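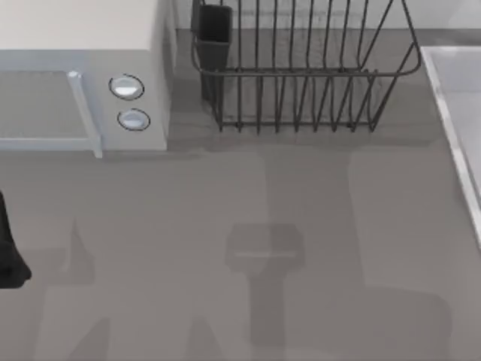
Issue 23, p. 20

Collecting teleoperated examples in a simulated kitchen

Lerato Radebe and Rostyslav Sirko

This guide covers one recording session from start to export. It assumes that the simulator is already installed, that both arms respond to the hand controllers, and that you have write access to the Prokopenko store. Installation was dealt with in the May issue and has not changed.

The worked task is the counter task used at Brornusville: two arms, a microwave, a wire dish rack and a sink. The same steps apply to any of the fixed-furniture kitchens. Where a setting differs for the larger kitchens, the text says so.

1. Write the task sentence first

Each batch of examples carries one sentence of instruction, and the sentence is stored with every episode in that batch. Write it before opening the simulator. Keep to one verb and one object where you can: "open the microwave door", "take the cup out of the dish rack". If a task needs two actions, join them with "then" and treat the pair as a single episode. Do not change the wording halfway through a batch. If the wording is wrong, close the batch and start another.

2. Load the kitchen and check the start state

Load the kitchen by name and leave the seed field blank. The simulator will pick a layout and write its seed to the episode header.

Before recording, look through each camera in turn. For the counter task the overhead view should take in the front of the microwave with its bar handle and both round buttons, the dish rack with its utensil holder, and at least the near rim of the sink. It is acceptable for the microwave and the sink to run out of view at the sides. It is not acceptable for the handle to do so, as the grasp is judged from this view.

Then check the objects. The default start state has an empty rack and a clear stretch of counter between the operator and the back wall. Tasks that need a cup or a plate add it at this point through the object list. Add it by name, let the physics settle for a moment, and look again. A plate dropped into the rack at a bad angle will sometimes lodge across two wires, and an episode begun from that state is of little use.

3. Shadows

Leave shadows on. The arms cast large soft shadows over the worktop, and in the overhead view the shadow of a gripper is often easier to read than the gripper. It is possible to have one gripper just inside the left of the view while a second appears only as a shadow on the counter. Operators new to the system tend to steer by the shadow, and this works for sideways movement. It does not work well for height. Use the wrist view for the last part of any approach.

An earlier batch from Bunerik was recorded with shadows off to gain speed. Models trained on it reached the handle less often when tested with shadows on, and the batch has been withdrawn. If the simulator runs slowly on your machine, reduce the window size and keep the lighting as supplied.

4. Park the arms

Press the home key and wait for both arms to stop. The home pose puts the hands above the front of the counter. From there, move each hand by a small random amount before you start. The export script reports the spread of start positions for the batch and will warn you if they are too close together. A model that has only seen one start pose learns very little about getting back to the task from anywhere else.

5. Record

Hold the left pedal to begin. Recording starts on the first movement, so there is no need to hurry.

Move at an even pace. Pauses are kept in the data, and a long pause in front of the handle teaches the model to pause in front of the handle. If you lose track of where a hand is, discard the episode. Small corrections are welcome: if the fingers close short of the handle, open them, move in and close again. Keep these episodes and tick the box marked "recovered".

Use only the arm named in the batch settings for the main action. The other arm may stay at rest or may be moved out of the way, but it should not touch anything.

Release the pedal once the task is complete and the hand is clear of the object. For the microwave door, complete means that the door stays open with no finger on the handle.

6. Label at once

A small form opens after each episode. Mark it as success, failure or discard. Do this straight away and do not leave a run of blank forms to the end of the session. Failures are kept, in a separate folder, and are used to train the success checker.

Common reasons for a discard:

- an object passed through the rack or the counter
- the controller lost tracking
- the wrong arm was used
- the rack was pushed out of place before the main action began

A rack that moves during the main action is a failure, and should be marked as such.

7. Review and export

Solomiia Zinchenko's replay tool plays a batch back at four times speed from all views. Watch the whole batch. For the first counter batch we recorded 337 episodes and exported 317, with the other 20 discarded at replay. Most of those had been marked as successes, though the fingers were still on the handle in the last frame.

When the replay is finished, run the export with the batch name. The script writes joint positions, gripper openings, camera views and the task sentence to one file per episode, then copies the set to Prokopenko. Check that the file count matches the count shown by the replay tool. If it does not, the usual cause is an episode whose form was left open.

8. Settings used for the counter task

Control: both arms by hand controller, position mode
Views: overhead, left wrist, right wrist
Shadows: on
Start state: default, objects added by list
Session length: around 23 minutes, then a break

Longer sessions were tried. The paths became visibly less smooth towards the end, and the discard rate rose.

Queries on the replay tool should go to Solomiia. Queries on the controllers should go to Demyd Antoniuk, who also holds the spare pedal.

Related items

Pedal wiring and fault finding (Demyd Antoniuk)
Installing the simulator on a shared machine
Training a success checker from failed episodes (Jocelyn Agbayani)
Salomitz: notes on moving from simulated to real counters
Naming rules for batches on Prokopenko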